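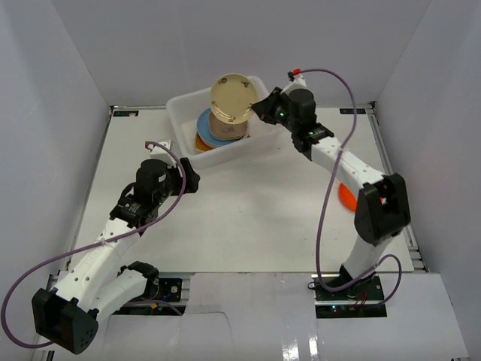 Mixed plates and a white plastic bin. The cream-yellow one has small dark flowers around its border.

Markos Michailidis owns 16 dinner plates and no two of them match. He bought the first in February of the year he moved to Cluvdale, when the box with his old set arrived in pieces, and he has added to them one at a time ever since. Most came from the secondhand shelves at Vanum, a housewares shop two streets from his apartment. A few were gifts. One was left behind by a dinner guest who never asked for it back.

Mixed plates are easy to buy and harder to live with. A matched set stacks the same way every time, and a cabinet shelf can be planned around it. With odd plates, the rims sit at different heights, the square ones overhang the round ones, and a stack that looks fine at four plates starts to lean at seven.

Michailidis spent a year shifting his from shelf to shelf before he gave up on the cabinet and started using bins. He likes a plain white plastic one with rounded corners and a thick rim. The rim gives him something to hold, and the smooth bottom wipes clean. He keeps one bin next to the sink and another on a low shelf by the table.

"I used to have a wire rack," he says. "Everything in it rattled. The square plates wouldn't stand up in the slots, so they ended up on the counter."

His method is simple. The widest, flattest plates go down first. Smaller ones go on top of them, and anything with a raised rim goes on last, because a raised rim makes a poor base for a flat plate. He leaves open space on both sides of the pile so that his fingers can get under the bottom plate. When he needs to move the bin any distance, he fills those gaps with folded dish towels.

He also keeps the piles low. His limit used to be 10, until he tried to carry that many up the back stairs. Now he makes two trips.

Color is the part visitors notice. An orange edge under a blue plate, with a brownish-pink one over both, is the kind of combination he would not have picked in a store. Seen together at the table, he says, the colors bother people less than they expect. He sets out plain plates and patterned plates by turns, so that two busy borders don't end up side by side.

Ines Seneviratne runs the kitchen section at Vanum and has sold him several of his plates. She tells customers who want to start a mixed table to settle on a size before they think about color. Bring a plate you already own, she says, and hold it against the new one, rim to rim. If the difference is wider than a thumb, the two will be awkward in a stack.

She also suggests running a fingertip around the rim and turning the plate over. Small chips are easy to miss on a patterned border. A rough foot on the underside will scratch whatever is stored beneath it, and for those she recommends a circle of felt or a paper napkin between plates.

Vanum prices its single plates at 2 dollars, more for large ones. The shelf is restocked in the mornings.

Michailidis still stops by most weeks. He is looking for a green one, round, with a low rim, and he has room for it in the bin by the table.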